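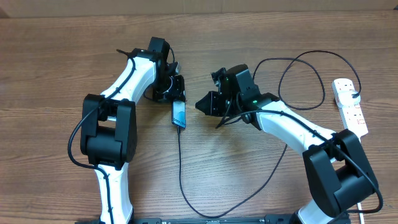
Un téléphone posé sur la table, c'est un convive de plus, et c'est toujours lui qu'on sert en premier : la remarque est de Sunita Tiwari, et elle nous a été faite dès le premier entretien, avant même que le magnétophone soit en marche. Nous l'avons notée de mémoire. Elle résume assez bien ce que la suite de l'enquête a mis deux ans à compliquer.

4.2. Poser, retourner, oublier

Les 356 repas retenus dans le corpus ont été observés dans trois communes, dont Wirkthorpe, où les foyers mangent tôt et parlent peu. Nous avions prévu de coder la présence ou l'absence de l'appareil. La grille n'a pas survécu au premier dîner. Umesh Pathak avait rangé le sien dans un tiroir, ouvert le tiroir avant le fromage, refermé le tiroir sans rien prendre, puis demandé à son voisin l'heure qu'il était. Fallait-il cocher « absent » ? Le manuel de codage, long de 3000 mots, était muet sur les tiroirs.

Nous distinguons donc la présence matérielle de ce que Rastogi appelle la présence consentie, à savoir celle que les autres convives acceptent de ne pas relever. Cette dernière suit des règles fines que les enquêtés appliquent sans hésiter et formulent très mal. L'écran tourné vers la nappe est tenu pour poli, bien qu'il vibre autant qu'un autre et fasse parfois tinter les verres. L'écran tourné vers le plafond passe pour un aveu de disponibilité, même éteint (figure 3). Quant à l'appareil glissé sous la cuisse, les plus de soixante ans le jugent grossier et les adolescents héroïque.

Sur les 100 questionnaires exploitables, la quasi-totalité des répondants disent ne jamais consulter leur téléphone à table. Plusieurs ont rempli le questionnaire sur leur téléphone, à table. Nous n'avons pas cru devoir les exclure, faute de quoi il ne serait resté que les auteurs, dont la conduite en décembre, pendant le repas de fin de terrain, ne plaide guère en leur faveur.

La littérature a beaucoup insisté sur l'appauvrissement de la conversation. Nos transcriptions invitent à la prudence, car elles montrent surtout que la conversation d'avant n'était pas si riche. Chez les Shukla, un soir sans appareil a produit onze minutes sur le prix des courgettes, suivies d'un silence que Kuldeep Shukla a qualifié d'agréable et que sa fille a qualifié autrement. Le lendemain, une recherche en ligne sur l'origine du mot « courgette » a occupé la tablée jusqu'au dessert. Le gain reste modeste, mais il va dans le mauvais sens pour la thèse du déclin.

Reste le cas de l'écran noir. Pathak soutient qu'il ne dérange personne ; Trilok Vashisht, qu'il dérange davantage qu'un écran allumé, lequel a au moins la franchise de dire ce qu'il veut. Nos données ne les départagent pas. Les regards vers l'appareil muet sont brefs, fréquents et presque toujours niés.

Figure 3. Téléphone à plat, face vers le haut, sans contenu lisible : la surface ne renvoie que des reflets.
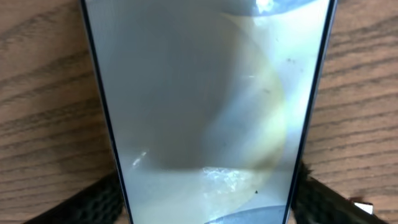 4.3. Le cas particulier du petit déjeuner

Le petit déjeuner échappe à tout ce qui précède. Les convives n'y attendent rien les uns des autres, et la présence consentie y devient la norme dès la première tasse. Une seule enquêtée, à Gaswood, interdit les appareils avant neuf heures ; elle lit le journal derrière lequel on ne la voit pas.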